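Visit to the Hagedorn appliance workshop, Hinditz
July 11, 2018

The Wendness repair group has wanted to see a proper refurbishing shop for a long time, and this summer we got our chance. Hagedorn takes in used refrigerators, washers and stoves from four districts, fixes what can be fixed, and sells them from a hall at the front of the building. Eleven of us went over on the morning bus. The shop is a short walk from the stop, behind the old Porkent feed mill.

Wiebke Görtz met us at the loading door and gave us coffee first. She has run the floor for six years. Last year the shop took in 1,451 appliances, she told us, and a little over half went back out for sale. The others were stripped for parts and then collected for scrap.

Intake

Everything comes through one door and gets a paper tag with the date, the make and the reason it was given up. Wiebke read a few of the tags out to us. "Noisy" came up a lot. So did "new kitchen," and those are the ones the staff like to see, as there is often nothing wrong with the machine at all.

Refrigerators have to stand upright overnight before anyone plugs them in. After that they run for a full day with a thermometer on the middle shelf. If the temperature does not come down and stay down, the unit goes to Octavian Anghel, who does the electrical checks and replaces thermostats, fans and start relays. He does not open cooling circuits. A licensed firm comes twice a month for those, and only for newer units where the bill makes sense.

Octavian had a bench laid out with worn parts for us to handle. We spent longer there than planned. Hannelore Fuchs had brought the thermostat from her own cellar freezer in her handbag, and he tested it for her on the spot. It was fine, so her trouble is somewhere else.

Washers and stoves

The washers are at the back where the floor drains are. Most of the work is pumps and door seals. We watched a pump being cleared out, and it took under ten minutes. The stoves we saw only briefly. The ovens are scrubbed by hand with soda paste, left to sit, and scrubbed again.

Cleaning

The refrigerator cleaning bay was the part most of us had come for. Ga-eun Seok is in charge of it and has her order of work written on a card taped to the wall. I copied it down:

Take out all shelves, bins and drawers and soak them.
Empty out anything the last owner left.
Wash the inside from the top down with warm water and a little dish soap.
Clear the drain hole at the back with a pipe cleaner.
Do the gasket last, with a soft toothbrush, pulling the folds open with a thumb.
Dry everything, then leave the door propped open.

She lets glass shelves come up to room temperature before they go in warm water. Cold glass in a hot sink can crack, and replacement shelves are hard to find for older models. Door bins are easier. She had a rack of them sorted by width.

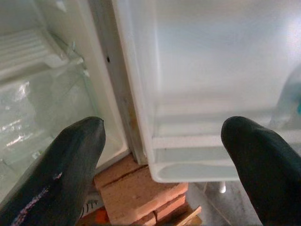 Gaskets got more questions than anything else on the tour. Ga-eun checks each one by closing the door on a strip of paper and pulling, and she does it at several places along all four sides. If the paper slides out freely, she warms the rubber with a hair dryer and works it back into shape. A gasket can be sound and still look bad next to a white liner. The edge where the cabinet meets the door is where the grime settles, and a faint brownish stain low down beside the gray rubber, like the one on the refrigerator with the crumpled plastic bag still inside, is the sort of mark she goes over with baking soda on a damp cloth. She does not use bleach on it.

For smells she leaves an open dish of ground coffee inside for two days. Rosalba Santoro said she has always used vinegar, and there was some discussion about this that carried on into lunch.

The sales hall

There were 31 refrigerators for sale on the day, all plugged in and running. Each has a card with the age if known, what was repaired and how long the guarantee lasts. Prices start at 44 euros for small under-counter models. The hall is open to everyone, and delivery inside Hinditz is included. Rosalba bought a set of drawer fronts and carried them home on her lap.

Notes for our group

Hagedorn will let us have spare door bins and shelves at no cost if we collect them. We need to send a list of widths first. Octavian is willing to come to Wendness in May for an evening on thermostats and fans. The bus back leaves from the other side of the road, by the mill gate, and the last one that connects is earlier than the timetable at the stop says. Anyone who missed this visit and wants to go on the next one should give their name to Hannelore.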